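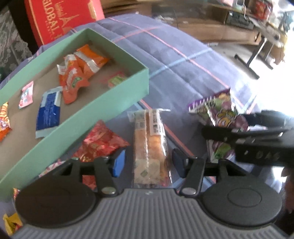 PREMWOOD, 20/05/2021 - The Premwood school district will start sending snack packs home with students over the summer break, extending a program that until now has run only while classes are in session. The district board approved the plan at its regular meeting and set the first pickup for the week after school lets out. Each pack will hold food that keeps without a refrigerator and can be eaten without cooking. Most of it will be single-serve items such as a baked pastry bar sealed in clear plastic, along with crackers, dried fruit and shelf-stable milk. Families do not have to fill out an income form to take part.

The program began in January with 600 packs a week at two elementary schools. By the end of April it had grown to 1,441 packs a week at five schools, according to figures given to the board. The district expects summer demand to reach 1,551 packs a week, counting younger brothers and sisters who are not yet enrolled.

Farah Sopacua, the district's director of food services, told the board that the winter numbers had surprised her staff. She said the schools ran short twice in February and had to fill the gap with items taken from the breakfast line.

"We ordered for the number of kids we thought would sign up, and then their cousins came," Sopacua said. "For the summer we are ordering a week ahead, and we'll keep a reserve at the warehouse."

The packs will be put together at the Saragih Street warehouse, which the district leases from Jonholm, a local storage company. Jonholm has agreed to hold the rent at its present level through the end of August. Atel, the distributor that supplies the district's cafeterias, will deliver the food every other week.

Pickup will be at Premwood Elementary, the Saragih Street warehouse and the parking lot of the town library. Hours are 10 a.m. to 1 p.m. at the two school district sites and 3 p.m. to 6 p.m. at the library, which was added for parents who work mornings. A parent or older sibling may collect packs for up to six children at a time.
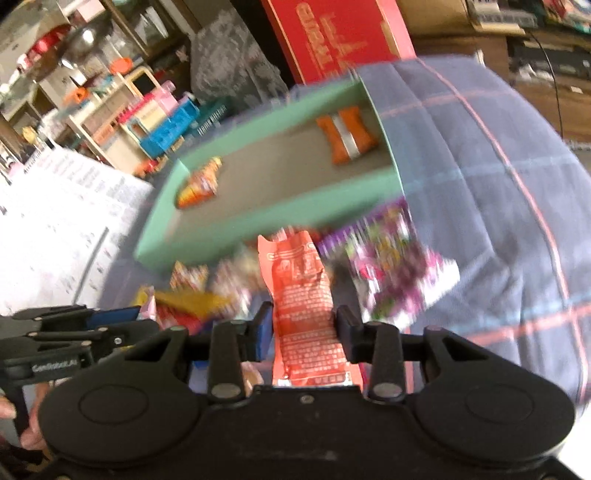 What should families do if a child has a food allergy?
They should call the food services office at least three school days before their first pickup and ask for a marked pack. The office has a separate list for peanut, tree nut, milk and wheat allergies, and marked packs will be kept behind the table under the child's last name.

Board member Nicanor Salcedo voted for the plan but asked for changes to what goes in the packs. He said several parents had complained to him about the amount of sugar in the winter packs and wanted more fruit and cheese. Sopacua said cheese was ruled out because the packs may sit in a warm car, but she agreed to replace one sweet item a week with nuts or seeds in the packs that are not marked for allergies.

Salcedo also asked whether the district could reach families in the trailer parks north of the river, where there is no bus service in the summer. The board did not vote on that question. It asked the food services office to work out the cost of a van route and report back at the June meeting.

The money for the summer comes from the district's general fund and from a grant that pays for 60 percent of the food. The grant runs out at the end of September, and the board has not decided how the packs will be paid for after that.

Sign-up forms will go home with students next week and can also be picked up at the district office. Forms are available in English and Spanish. Families who were part of the winter program need to sign up again.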